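Six weeks of council and I'm tired

19 August 2018

Quick one tonight, have to be up early. People keep asking me what I think of the Lorar council now that the new majority is in. Short answer: not impressed. Longer answer below, typed fast, sorry.

The parking thing

They ran on open government. Every flyer. Then the first real vote is the Veveck Street parking plan, and the agenda goes up the night before. 156 pages! Who reads that over dinner? I got to page 60 or so and fell asleep on the couch. It passed with 2 votes against and hardly any debate. Meter hours now go later into the evening, and the restaurants over there are furious, which they should be.

I voted for half of these people. Knocked on doors for one of them in the rain. So yes, I take it a bit personaly.
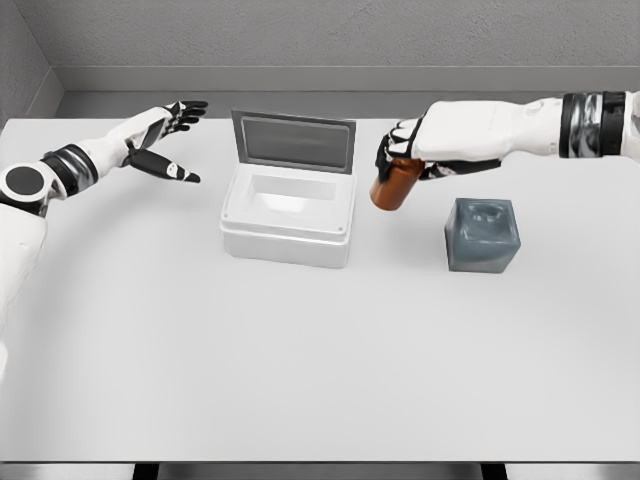

The mayor's office

Ekkachai Rattanakul at least answered my email. Took him six days but he wrote a real reply, three paragraphs, no form letter. He says the late agenda was a staffing problem and it'll be fixed by December. Maybe. I've heard "staffing problem" from the last two mayors and both of them had the same clerk's office we have now.

Still, credit where due. He came to the Tanoli neighborhood meeting with close to no notice and stood there while 300 angry people yelled about buses. I wouldn't have. He didn't promise anything he can't pay for either. Bus 6 is probably still getting cut on weekends, and my mother takes that bus.

What I want

Agendas up a week ahead. Public comment before the vote, not after teh vote, which is how they did Veveck Street. And somebody please explain the Sollon contract in plain English. I've read it twice and I still can't tell what we're buying or for how long.

Next meeting is at the library annex again. Bring a sweater, the AC in there is brutal. I'll post notes if I make it to the end.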